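Pushing controller reports success, but the object is not at the target

Asked in: Manipulation software, Control and planning

flirstead_lab

Hello all. I am writing a controller which pushes small plastic blocks over a wooden board with a vertical rod. The motion layer is Drakow, and the block poses come from a camera node which I wrote myself. My loop is closed: after each short push I read the pose again and plan the next one. The push length is 12 mm.

With one block alone on the board it works well. With all eight blocks it often declares "goal reached" while the block is still far away. In the log, the tracked pose jumps to another block of the same color. The red cylinder and the red star are the worst pair.

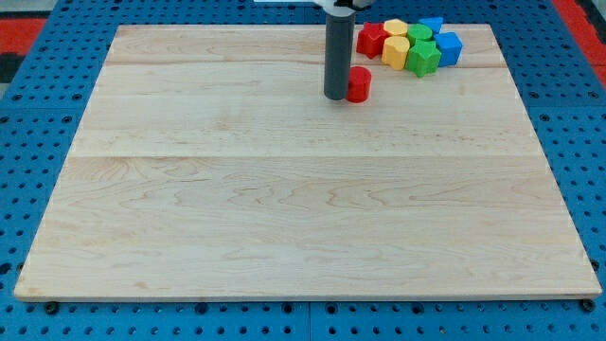

What I tried already

I made the color thresholds more strict, but both red blocks have nearly the same values, so it did not help. I also reduced the speed of the rod. The jumps became fewer, but they did not disappear. Should I change the detector or the tracker?

Posted in July, 4 replies hidden

Mladenović

I would begin with the tracker. You have two blocks in each color, so color alone can never give you the identity. Please add the shape to the matching cost, and put a gate on the distance. If the rod moves 12 mm in one push, a block which "moved" across the board cannot be the same block. Reject this measurement and keep the old pose until the next good one.

Also check what happens when the rod stands close to the block. The arm can hide a part of it, then the detector takes the next best red thing. I had this problem for two weeks. My solution was to lift the rod and move it to the side before every pose reading. It costs time, but the planner receives clean data.

rotthorpe_user

just increase the exposure, worked for me

flirstead_lab

Thank you, the gate was the missing part. I set it at 6 cm and the log has no jumps in 800 pushes. The exposure I did not change. One thing is still open: when two blocks touch, the detector sometimes joins them into one contour. I will open a separate topic for it.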